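O chão da entrada

Há casas onde se descalça os sapatos e casas onde se finge que se vai descalçar. A minha pertenceu durante muito tempo à segunda categoria. Tínhamos um tapete à porta que dizia qualquer coisa amável em letras já ilegíveis, e sobre ele passava toda a gente, de botas, a caminho da cozinha, perguntando em voz alta se era preciso tirar os sapatos. A pergunta chegava sempre do corredor. Quem pergunta do corredor já tem a resposta debaixo dos pés.

A conversão deu-se depois de um inverno de chuva e de um orçamento para afagar o soalho. O senhor que veio ver as tábuas ajoelhou-se, passou a mão pela madeira, levantou-se com a ajuda da ombreira e escreveu num papel: 2,000 euros, assim mesmo, com vírgula à inglesa, hábito que trouxera de vinte anos em Cardiff. Por um instante de felicidade li dois euros. Depois percebi, e nessa noite comprei chinelos para a família inteira.

Uma população que cresce às escondidas

O chinelo de casa é um objecto modesto que se reproduz no escuro. Começa-se com um par por pessoa. Vem depois o par das visitas, depois o par bom das visitas, depois aquele par de hotel que ninguém usa e que ninguém deita fora porque veio de umas férias felizes. Jolanta Duda, polaca de nascimento e lisboeta por teimosia, contou um domingo de manhã tudo o que tinha no vestíbulo do seu apartamento em Arroios. Vivem lá três pessoas. Havia 54 peças de calçado, o que daria 27 pares se todas tivessem companhia, e não era o caso.

«Na casa dos meus pais nem se discutia», diz ela, enquanto me estende uns chinelos de feltro dois números abaixo do meu. «Entravas, descalçavas, calçavas. Em Portugal as pessoas olham para mim como se lhes pedisse o cartão de cidadão.»

Tem razão. O português aceita descalçar-se na praia, na mesquita e no controlo do aeroporto, mas em casa alheia sente que lhe estão a pedir uma intimidade. Há a questão da meia. Uma meia rota é um segredo de Estado, e conheço um engenheiro respeitado que se manteve de pé no patamar durante um lanche de aniversário inteiro, alegando que estava mesmo de saída.

O regresso da espuma

Durante décadas, o chinelo doméstico teve duas versões: a de xadrez, com pêlo por dentro, oferecida aos avôs pelo Natal, e a de dedo, que transitava da praia para a cozinha com a areia toda. Depois chegou a espuma moldada. Grossa, leve, feita numa peça só, em tons que os catálogos baptizam de aveia, areia, cogumelo ou argila e que são todos bege.

Edmund Mazurek vende-os em Campo de Ourique, na loja que tem o seu apelido na porta e que antes dele vendia botões. Diz que o bege levou tudo à frente. «Encomendei azul, encomendei bordeaux. Estão ali», e aponta para uma caixa onde o azul e o bordeaux aguardam os saldos com dignidade. Os clientes pedem uma sola que não escorregue e que se possa lavar no duche. Experimentam, dão dois passos de astronauta entre o balcão e o espelho e decidem que são feios. Levam dois pares.

Eu próprio resisti uns meses. Achava que um homem da minha idade, calçado com aquilo, ficava com ar de quem convalesce. Continuo a achar. Mas convalesço com grande conforto, e o soalho está impecável.

O tapete, esse sujeito passivo

Resolvidos os pés, sobra o chão onde se deixam os chinelos. Um capacho grosso faz tropeçar, um tapete de lã bebe a chuva toda e devolve-a em cheiro durante a semana. Fotini Xenos, que desenha interiores e passou anos a tentar convencer clientes a gastar dinheiro em candeeiros, confessa que a divisão que mais zangas lhe deu foi sempre a entrada. «Ninguém me telefona às onze da noite por causa de um sofá», explica. «Por causa do tapete da porta, sim.»

A sua recomendação é pouco poética: uma passadeira fina, de limpar com um pano, larga o suficiente para cobrir a zona onde as pessoas fazem equilíbrio num pé só. Que seja clara, para se ver a sujidade, e com padrão, para não se ver demasiado. Os quadrados estão de volta, informa-me, e eu, que não sabia que se tinham ido embora, tomo nota.

O defeito destes tapetes é que fazem rugas. Alisam-se de manhã e à noite lá está outra vez a cordilheira, sempre no mesmo sítio. Fotini aconselha fita de dupla face nos cantos. A minha mulher aconselha que eu levante os pés.
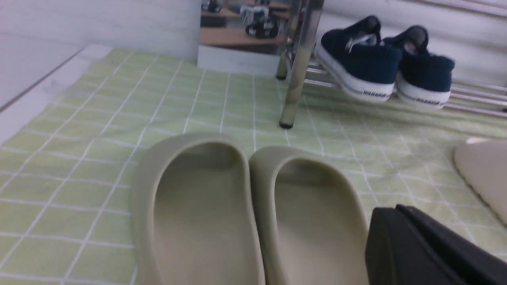 A sapateira, ou a arte de não a usar

Uma sapateira cromada ao lado de uns chinelos pousados no chão é a entrada mais comum do mundo. Compra-se o móvel, monta-se o móvel, elogia-se o móvel, e o calçado de todos os dias fica onde o pé o largou. Gwawr James, galesa, instalada no Porto há tempo suficiente para se queixar da humidade como os locais, tentou de tudo: etiquetas, uma prateleira por filho, um sistema de multas em rebuçados. O sistema faliu ao terceiro dia, por ser ela a maior devedora.

Hoje pratica uma espécie de armistício. Na sapateira fica o que saiu à rua e o que só sai em casamentos. No chão admite-se um par por pessoa, lado a lado, encostado à parede. O resto vai para o saco, e o saco vai para a arrecadação, e da arrecadação não há notícia.

Bhupendra Vashisht, seu vizinho do segundo andar, defende uma doutrina mais severa: os chinelos devem ficar virados para dentro de casa, prontos a receber quem chega. Gwawr prefere-os virados para a porta. Discutiram o assunto nas escadas, com exemplos, e combinaram continuar.

Quanto a mim, limito-me a arrumá-los aos pares antes de me deitar. De manhã falta sempre um. Costuma estar debaixo do radiador, e vou buscá-lo com o cabo da vassoura, descalço, sobre um soalho gelado e muito bem conservado.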